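On the Keeping of Minutes

It is the position of this blog that the minutes of a meeting should be shorter than the meeting. Readers who have served on the board of a residents' association will know how seldom this standard is met.

I was asked last spring to take over as recording secretary of the Tarby Street Residents' Association, a body of 20 households. The previous secretary, Luminița Zamfir, had held the post for ten years and handed over her binders in excellent order. Her minutes are a model of the form. Each item states what was proposed, who proposed it, and what was decided. Remarks made in the course of discussion are left out unless the speaker asks that they be entered.

My own first set ran to ten pages. It recorded every remark on the matter of the hedge along the Adjei property, including those later withdrawn. Two members wrote to object to the way their words had been put. A third objected that her words had been left out, although she had been absent. The set was approved with corrections, and the corrections took up most of the following meeting.

The practice has since been revised as follows. The draft is now written on the same evening, while the order of business is still fresh. It is limited to three pages. Motions are given in full, and the exact wording is read back before the vote. Reports are attached and are not summarized, as a summary invites a second debate on the report. The names of those voting against a motion are entered only on request.

There remains the question of tone. Ms. Zamfir holds that minutes should contain no adjectives. I have found this rule too strict in one respect, as the association's bylaws require us to note whether a discussion was "extended," and there is no other way to comply. In all other cases her rule is followed. A member who was formerly said to have "strongly urged" the repair of the Lirico Lane gate is now said to have asked for it.
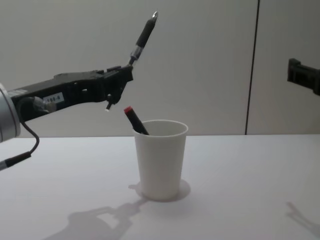

Ronard, September

The fall meeting was called to order at the usual hour and a quorum was present. The draft minutes of the summer meeting were approved with one correction, the spelling of Brândușa Ilie's given name, which had lost both of its marks in the typing. I have apologized to Ms. Ilie in writing and have added the proper letters to the template.

The gate was discussed again. The discussion was extended. A motion to obtain a second estimate was carried, and the matter will return at the next meeting under old business.

Readers have asked whether draft minutes should be sent out before approval. Our bylaws are silent on the point. My present practice is to send them, plainly marked as a draft, and to accept corrections of fact until the agenda is posted. Corrections of opinion are referred to the chair.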